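Kelov Tablet: First-Time Setup
Section 3 - Charging, Starting Up and Moving Your Files

Before you begin

You need the tablet, the charger from the box, a Wi-Fi network with its password, and a Kelov account. If you do not have an account, you can make one during step 5. Allow an hour if you plan to copy files from an older device.

Charging

1. Connect the cable to the port on the short side of the tablet.
2. Plug the charger into a wall outlet. A battery icon shows on the screen within a minute.
3. Leave the tablet plugged in until the icon reads at least 96 percent.

Note: A tablet that has been stored for a long time may show a blank screen for the first few minutes of charging.

Caution: Do not charge the tablet under a pillow or blanket, or on a heater. Use a flat, hard surface with open space on all sides. 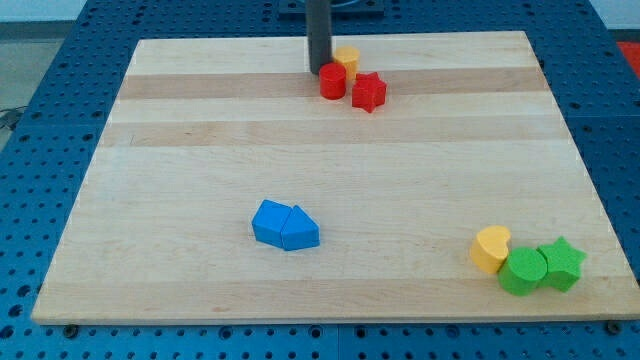 Wooden board on a perforated work table.

Starting up

4. Hold the power button until the Kelov logo shows, then let go.
5. Choose your language and region, join your Wi-Fi network, and sign in or tap Create Account.
6. Set a screen lock. A PIN must have six digits. You can add a fingerprint now or later under Settings > Security.
7. If the tablet offers a system update, tap Install. The tablet restarts twice. Do not hold the power button during this time.

Moving files from an older device

The Gosselin transfer app comes installed on the tablet. On the older device, download it from the app store first.

8. Open Gosselin on both devices and place them within a few feet of each other.
9. On the tablet, tap Receive. On the older device, tap Send.
10. Check that the same code shows on both screens, then tap Match.
11. Pick what to copy: contacts, photos, documents or app list. Passwords are not copied.
12. Tap Start and keep both screens on.

Note: Photos are sent in batches of 200. If the connection drops, open the app again and tap Resume - batches already received are kept.

Note: The document folder on the tablet shows up to 1,000 items in one list. Use Search to find the rest.

Pairing the Drasden keyboard (sold separately)

13. Slide the switch on the keyboard to On. The light blinks blue.
14. On the tablet, go to Settings > Connected Devices > Add.
15. Tap Drasden in the list and type the number shown on the screen, then press Enter.

If the keyboard is not in the list, switch it off, wait ten seconds and switch it on again. A keyboard already paired with another tablet must be removed from that one first.

Section 4 covers display settings and the Bukberg pen.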